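ok so spring toy thread. been meaning to do this since July and my desk drawer finally broke under the weight of them so here we go

I collect metal coil springs. the toy kind, the walk-down-the-stairs kind. started with one from a yard sale, 100 cents exactly, box had a corner missing. now I have 38 and no plan

first thing everyone asks - metal or plastic. metal. always metal. plastic ones are fine for a party bag but they don't have the weight, they just sort of flop down one stair and give up

second thing everyone asks is how to untangle one. longest part of this thread sorry. get a drink

step one, stop pulling. I mean it. every wrecked spring I've ever been handed got wrecked AFTER the tangle, by someone yanking on it

find one end. just one. hold it and let the rest hang down off your fingers, see where the loops want to go. most of the time the knot is one loop that hopped over its neighbor and you can see it right away once gravity is helping
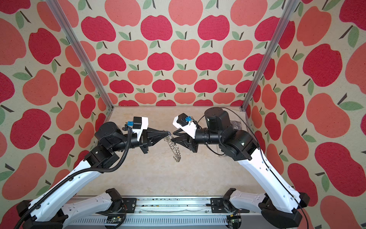 held up at the top, loops hanging loose. silver's still my favorite

then you walk the bad loop around. follow the coil with your thumb, turn turn turn, don't lift it over. feels way too slow. took me a whole baseball game once, extra innings

if the wire has an actual kink in it, like a sharp corner, that's different. you can ease it a bit with your fingers but it's gonna have a limp forever. Frauke Thiele (she fixes clocks, I trust her on anything coiled) told me to leave kinks alone after two tries and she was right, I snapped one on try three

stretched out is worse than kinked imo. once it won't close back up flat, no more stairs. I keep those anyway. one is hanging in the kitchen window and the cat has opinions

storage!! do NOT hang the good ones. I did this for a year like an idiot. they sag. flat, closed up, in a tin or a mug or whatever. I use old tuna cans with the label soaked off

also not loose in a drawer together. see first post re: drawer. pulled out six of them this morning as one single creature

stairs: carpet is bad, hardwood is ok, the concrete steps behind my old building were PERFECT and I think about them a lot. you want the steps not too deep. if it lands and just sits there the step is too deep or you started it too gently

start it with a flip, not a push. top loop up and over and down to the next step, let go early. earlier than you think

someone asked about brands. my best walker is a Farneo, heavy, kinda dull finish. the Murkow ones look nicer out of the box but two of mine came with a bent end loop so check before you leave the store

Amparo Grajales has a Pretorius she swears does her whole front stoop in one go and I have not seen it happen. waiting on video, Amparo

cleaning - dry cloth, closed up, wipe the outside. then open it a little at a time and get the inside edges. a drop of sewing machine oil on the cloth if it's gone gritty. don't soak it, rust gets between the loops adn you'll never get it all

ok drawer is still in peices on the floor, going to deal with that. send me your springs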